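Flukitz Forums > Side Hustles > Secondhand Selling
Posted 20/08/2021 by hemline_hank

Anyone still making money on used tshirts?

Got 91 shirts out of a storage unit, paid 40 bucks for the lot. Listed a bunch on Vidis in February and they just sit. Views, no sales. Plain ones dead. Graphic ones get likes and thats it. Do I drop the price, bundle them, or donate the whole pile and move on?

14 comments - 3 shares

---

tagsale_dee wrote:
Bundle. Always bundle. Plain shirts by size, five to a lot, flat shipping. Singles under ten bucks are a waste of tape.

---

ostrich_mode wrote:
Disagree with dee. Bundles bring the cheapest buyers and the most complaints. One tiny hole and they want it all refunded. I'd do singles but fix the listing. What do your titles look like? "gray tshirt nice" is not a title.

---

hemline_hank wrote:
ok my titles are pretty much that lol

---

plainstitch wrote:
Titles matter but so does folding. Storage too. Mine are in a closet, folded, no hangers.

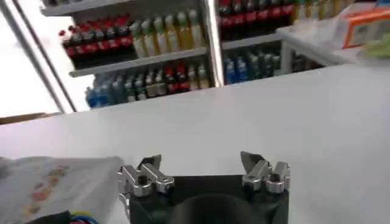
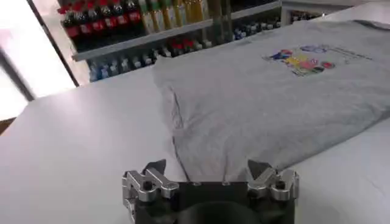 Folding for a sale is different from folding for a drawer - buyer should know what they're getting before they read a word. Size tag up if there is one. Graphic goes on top, always. Same idea as the light gray one in the second pic, colorful print facing up even though it's folded. Then one shot laid out flat, one of the back, one of any flaw. Four photos and quit. I steam everything first, takes a minute a shirt and cuts down on the "arrived wrinkled" messages.

---

tagsale_dee wrote:
Steaming a six dollar shirt?? No. Pay yourself for your time. My account is at 3,039 sales and I have never steamed a tee.

---

plainstitch wrote:
And I get nine for mine. We're both fine.

---

ostrich_mode wrote:
Heather gray is the one plain color that moves for me fwiw. White is the worst. Every white shirt has a collar stain you only see after it's sold.

---

bin_diver_mo wrote:
Try Astance instead of Vidis. Fees are lower. Search is awful tho, and they hide anything older than a month unless you relist.

---

ostrich_mode wrote:
Astance banned me for relisting so be careful. Don't do more than a few a day.

---

hemline_hank wrote:
Ok. Going to redo titles on the graphic ones, bundle the plain. Will skip steaming for now, dont own a steamer. Anyone want to guess what sizes are worth keeping?

---

tagsale_dee wrote:
XL and up. Smalls go in the donate bag.

---

Page 1 of 1 | Back to top | Contact | Copyright Flukitz Forums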